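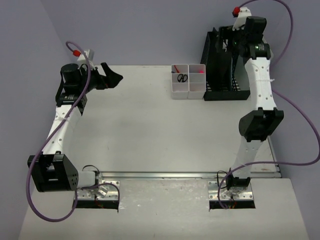
Two arms, sorting task: the left arm keeps moving in my demonstrations

Posted by Eliseo Cervantes

Hello everybody. I am teaching a two-arm setup to take small desk things (pens, scissors, and similar) out of a tall black crate and put them into a white organizer with six compartments. I control both arms remotely with a pair of leader arms, one in each hand. I have recorded 50 demonstrations until now and trained a policy on them.

The organizer and the crate stand together on the right side of the table, so the right arm does almost all of the work. The left arm has nothing to do except to wait over the middle. The problem is that my left hand is not quiet. When I concentrate on reaching into the crate with my right hand, my left hand drifts, and the left arm drifts with it. In the trained policy the left arm now makes small wandering movements, and sometimes it comes over to the right and disturbs the work.

My second difficulty is the crate. The walls are high, and when the right gripper is above the opening, I cannot see well on the camera view what is under it. The gripper is black and the inside of the crate is dark. I often try three times before I hold something. Should I keep these demonstrations or delete them?

I have read the guide from Prulon, but it speaks only of one arm. Thank you in advance for your patience with my English.

Fuken

I had the same drifting on a folding task. Do not hold the left leader in your hand at all if the arm is not needed. Put it on a rest, in the same position each time, and start the recording only after the left arm has stopped moving. I made my rest from a block of foam with a slot cut in it. Before this I tried to be very disciplined with my hand, and it worked for 5 demonstrations, then I became tired.

If your software permits it, you can also freeze the left arm and record its position as a constant. But please think first whether you will need this arm later. If you want it to hold the organizer steady one day, then the policy must see demonstrations where it really moves, and you will have to record those separately and mix them in.

About the failed grasps: I would not delete all of them. A demonstration in which you miss once, go up a little, and try again is useful, and the robot will also miss. I delete the ones where I stopped for a long time to think, or where I pushed the object around the bottom without a plan. From my first 100 recordings I threw away many for the long pauses.

Also check your cable on the right side. It makes a big curve next to the wall. When the arm is stretched so far forward, give it enough length that it does not pull on the wrist, and look at it again with the arm folded back, so that the loop does not lie on the things you want to pick.

Brøndum

just move the crate to the middle, then both arms can reach it

Ullura

I agree with Fuken about the rest. Moving the crate is also a possibility, but then the old demonstrations do not fit the new layout any more, so Eliseo must decide if he wants to start again.

For the dark crate, I would put a sheet of light paper on the bottom and a small lamp above the table, placed so that the arm does not throw its shadow into the opening. It must stay there when the policy runs too. I forgot this one evening and lost 2 hours searching for an error in the training.

One more suggestion. Your right arm is nearly straight when it reaches the crate. In this position a small movement of the leader can give a jerky movement at the gripper, and you have little reach left for the far corners. If you record again in any case, bring the crate and the organizer a little nearer to the bases and mark their corners on the table with tape.

Eliseo Cervantes

Thank you all. I will make the foam rest first and record a new group with the paper inside the crate. Fuken, how deep is the slot in your foam? My leader arm falls over easily when I let go of it.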